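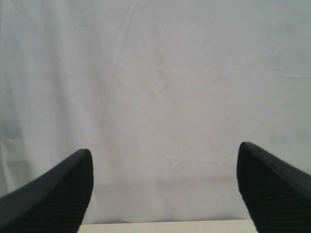

Creases like these need damp and weight before they need heat.

Tea in the kitchen: cloth, bottle and pot

Plain pale cloth shows everything, and tea is the thing it shows best. These notes cover getting tea and creases out of cotton or a cotton mix, keeping a plastic tea bottle clear, and looking after the pan you boil the water in. All of it can be done with what most people have under the sink.

Creases in pale cloth

A long sharp crease usually comes from folding the cloth while it was still slightly damp, or from storing it at the bottom of a pile. The small angular ones come from bunching, mostly in an overfilled machine. They want different treatment.

For the small ones, hang the cloth up, mist it with plain water from a spray bottle and smooth it downwards with the flat of your hand. Leave it overnight. Most will drop out by morning if the cloth has some weight to it.

For a long crease, mist along the line on both sides and iron from the back, pressing and lifting. Sliding the iron along the ridge tends to set it a little to one side of where it was. Check the care label first, and if there isn't one, start cool and work up. If you store cloths for months at a time, roll them round a cardboard tube.

Tea on the cloth

Blot, don't rub. Cold water from the back of the stain, then a little washing-up liquid, then cold water again. A fresh splash of green tea often goes at this stage.

Older marks want an oxygen bleach soak, made up to the strength on the packet. Keep chlorine bleach away from anything you aren't sure of, as it can turn some man-made fibres yellow. Don't tumble dry until you have looked at the cloth in daylight. A faint mark that has been through the dryer is much harder to shift.

Clearing a cloudy tea bottle
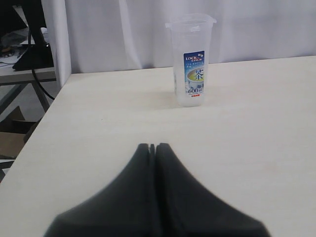
A Lock & Lock bottle, 600 ml, with its label on. Frosted plastic makes tea film hard to spot.

Tea leaves a brown film inside plastic, and on a frosted bottle you won't notice it until it is well settled in. Look down through the open top in good light, or wipe a bit of white kitchen paper round the inside and see what comes off.

Bicarbonate of soda does the job. We buy the Zekmont 454 g box, but any will do.

1. Put 2 teaspoons of bicarbonate in the empty bottle.
2. Fill to the brim with warm water, not boiling.
3. Leave for an hour, or overnight if the film is dark.
4. Go round the inside with a soft bottle brush, paying attention to the corners and to any spout or lip.
5. Rinse until the water no longer feels slippery between your fingers.

Don't use scouring powder or a green pad. They scratch the plastic and the next lot of tea goes straight into the scratches. Rice grains shaken up with a little water are an old trick for narrow bottles and safe enough, though they are a nuisance to get out of a screw thread.

If the bottle smells, the lid seal is the first place to look. Ease it out with the handle of a teaspoon, wash it separately and let it dry fully before it goes back. Store the bottle with the lid off.

Labels: a paper label comes away after a soak in warm soapy water. For a plastic one, warm it with a hairdryer on low, peel slowly from a corner, then rub the leftover glue with cooking oil and wash. You can also leave it alone — a label with the capacity on it saves getting the measuring jug out.

Check the maker's instructions before pouring anything hot into a plastic bottle. If in doubt, let the tea cool in the pan first.

The pan for the water

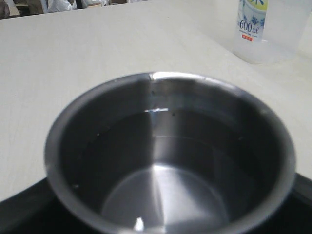 Stainless steel, a little clear water, a few dark specks. Tip it out and start again.

Specks in the water can be loose scale, scraps of leaf or something burnt on from last time. Pour the water away, wipe the inside with a damp cloth and refill. If more turn up, the pan wants descaling.

Equal parts white vinegar and water, enough to cover the marks, brought just to a simmer and then left off the heat for 10 minutes. Open a window. Rinse twice and dry with a tea towel, or you will get chalky rings by the next day. Rainbow patches on steel come off the same way and do no harm if you leave them.

Never put salt into cold water in a steel pan and leave it to stand. It can pit the base. Lift the pan when you move it across a smooth black hob, as grit underneath will scratch the glass.

Cold tea

Sadao Maruyama wrote in last November with the method he has used for over five years: leaf in a paper filter, cold water, in the fridge by bedtime and out at breakfast. He uses Brandão green and says boiled water makes it bitter. We tried it and agree. Take the leaf out in the morning, keep the bottle in the fridge and finish it the same day.

Paper filters that fit a wide-necked bottle are sold at Netitz, on the shelf with the coffee things.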